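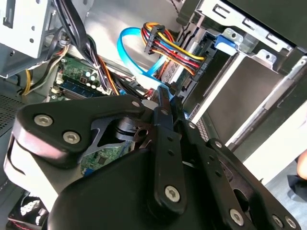

Sadia Gilani replies that a desktop computer should be shut down and unplugged before any dust is removed from the case.

Should the cover come off every month? Our office at Gondal has 8 desktops and no written schedule.
Posted by Aqeel Ghumman

Search this site Enter keywords Go

Tanveer Kiani
Monthly cleaning is not required in an ordinary office. Members are advised to inspect the vents every 3 months and to open the case only when dust has collected. Fans should be held still while compressed air is applied. Please record the date of each cleaning.

Shahzad Abbasi
Ours were last done in March. No complaints received.

Comments (2)
Zeeshan Bugti: Does this apply to carpeted rooms?
Tanveer Kiani: Carpeted rooms may need more frequent inspection.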